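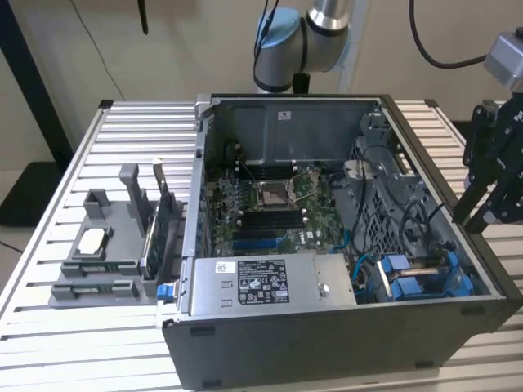 3.2 Preparation of the donor towers

The desktop towers used in this part of the study were withdrawn from office service at Evudside and passed to the Ornthorpe workshop for parts recovery. The collection comprised 74 machines, all received with side panels fitted and without monitors or keyboards. Each tower was given a paper record on arrival, and the record stayed with the case until the last part had been entered in the stock list. Storage drives were taken out and handed over separately under the data protection procedure agreed with Nema, and are not considered further in this paper.

Work on each tower began with the case on its side and the panel removed. In this position the main board lies flat and its sockets can be reached from above. Figure 3 shows a Dell tower with the processor socket empty and the two retention levers raised. Memory slots lie on both sides of the socket, so that modules had to be recorded by bank as well as by slot number. Our first version of the record form had a single row for memory, and the entries for 6 towers had to be made again after Simão Matos revised it in April.

The order of removal was fixed for the whole collection. Expansion cards came out first, followed by memory, and the processor was left until the area around its socket was clear. Cables were moved aside by hand where they crossed a part, but were not unplugged until that part was due to be released. This rule mattered most at the drive cage, where in the tower in Figure 3 black cables loop across the perforated metal. The power supply, which in that tower lies along the front of the interior, was kept in place until all other parts had been recorded. Its specification label was copied on to the form before removal.

Loose parts present a different difficulty. A bare circuit board laid on a bench may slide or be covered by another, and its contacts are easily touched. Parts were therefore kept in a shaped holder next to the case. The grey 3D-printed holder in Figure 3 carries an expansion card upright, with its metal bracket at the top, and two circuit boards flat in the lower slots. A small square cradle takes a separate component. Vlasta Vlček checked the contents of the holder against the form before any part was bagged.

A total of 2430 entries were made in the stock list. Of these, 122 were set aside for a second inspection, mainly where the part number was worn or the contacts were marked. The condition grades applied at that inspection follow the Keskin scale and are set out in Section 3.3.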